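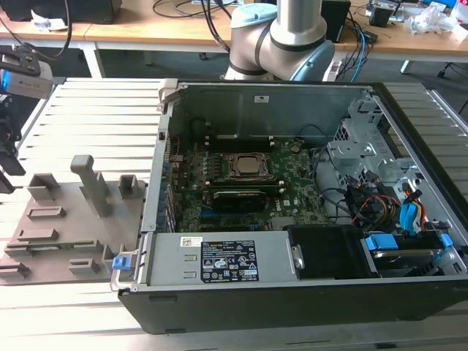
Opening up: what is inside an office tower
Speaker notes, Bovereo repair evening, 2019-05-04

Slide 1. The case on its side
Start with the position. Tower flat, side panel off, interior facing up. Everything tonight is done like this. Working on an upright tower means parts hang from their connectors as soon as the last screw is out.
Say where to look first: motherboard near the centre, power supply along the bottom as we see it, drives to the right. The DELL logo is on the board itself, and it is small. Do not go by the logo when ordering parts. Use the full model number from the outside of the case.
Mains lead out before the panel comes off. Then hold the power button in for 15 seconds. Repeat this at the end of the talk.

Slide 2. Processor and socket
The silver square in the metal retention frame is the processor. In normal use it is hidden under a heatsink and fan.
Old thermal paste comes off with a lint-free cloth and isopropyl alcohol. New paste goes on every time the heatsink has been lifted, even if the old paste looks fine.
Leave the retention frame closed unless the processor is being changed. Bent socket pins account for most of the boards Cluvis sends back to us as beyond repair.

Slide 3. Memory
Long black module, just below the socket. Memory is the easiest upgrade in the machine and the one most often left half seated. Press down at both ends until the clips close.
4 GB is too little for a current browser with several tabs open. Recommend doubling it before anyone spends money on a processor.
If asked about mixing modules: possible, but the set runs at the speed of the slowest.

Slide 4. Colour of the parts
Blue is a useful guide in this case. There are blue clips on the drive caddy, a blue release tab at one end of the power supply, and blue among the expansion-slot brackets. The SATA connectors are blue as well, so colour alone does not mean a part is meant to be pulled.
Red, yellow and black wires carry power. Yellow is 12 volts, red is 5 volts, black is ground.

Slide 5. Power supply
Grey box, black regulatory label. Read the label before ordering a replacement. Wattage is only one line of it — the connectors and the outer size matter as much. A 600 watt unit from Galtero will not help if the fixing points are in the wrong place.
Do not open the box. The capacitors inside can hold a charge after the lead is out. A faulty supply is replaced whole.

Slide 6. Drives
The hard drive sits in its bay, lower right, held by two blue clips. Data and power cables come off first, pulled by the plug. Then squeeze the clips and slide the caddy out.
A smaller solid-state drive needs an adapter tray. Quansah trays have given us no trouble. Copy the data across before the old drive is wiped, and keep the old drive until January.

Slide 7. Closing up
Check that no cable crosses a fan. Refit the panel, stand the tower up, connect screen and keyboard, then power.
No picture on the screen: reseat the memory and try again.
Allow 13 minutes for questions. Mains lead reminder goes here.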